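Ticket: Grasp success rate lower than in the January runs
Project: Resbridge bin picking
Opened by: Delali Tetteh
Opened on: October 17, 2024
Status: Solved, one point left open

Problem

I am repeating the baseline from January with the same policy checkpoint and the same blocks. In January we had 21 failed grasps in 300 attempts. Now I have 21 failed grasps already in the first 100 attempts, so the rate is three times higher. The Draston planner gives no error and the log of the arm is clean. I did not change the gripper force.

What I checked first

1. Restarted the planner and the camera node. No change.
2. Loaded the old hand-eye calibration file from January. The result became worse, so I went back to the present one.
3. Compared the checkpoint hash with the one written in the Resbridge notes. It is the same.
4. Sorted the failures by block color. Red and green fail equally often.

After this I sorted the failures by position in the bin, and here the difference is clear. Blocks in the open part of the floor are almost always picked. Most failures are with blocks that lie close to a wall, when their long side is parallel to it. The method chooses a grasp across the short side of the block, and then one finger must go down between the block and the wall.

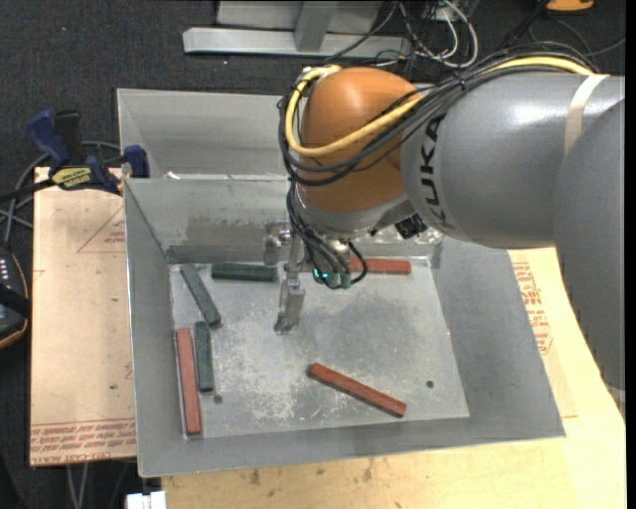 Six blocks in the front bin, gripper empty. The red block at the left wall is the difficult type; the red one in the front center is the easy type.

Reply from Orora support

Please check the wall margin in the collision model. In the new version of the config the margin is measured from the outer rim of the bin, and before it was measured from the floor edge. With sloping walls these two are different.

My answer

Thank you, this was the reason. Our bin has sloping walls, so the planner believed that there is more free space at the floor than there really is. It accepted grasps where the finger touches the wall before it reaches the full depth, and then the grip is only on the upper edge of the block.

I changed the reference back to the floor edge and ran 300 new attempts with the same start positions. Result: 198 attempts were in the open area and 102 near a wall. In total 19 failed, which is close to the value of January. For wall blocks the policy now often makes a small push first and grasps after - this is the behavior we describe in the method section.

Still open

The second bin is not tested with the corrected margin. Kravets has the drawing with the wall angle and I asked them to send it. Until I have it, please do not use results from the second bin in the comparison table. The 100 attempts with the wrong margin stay in the log folder, but I marked them as invalid.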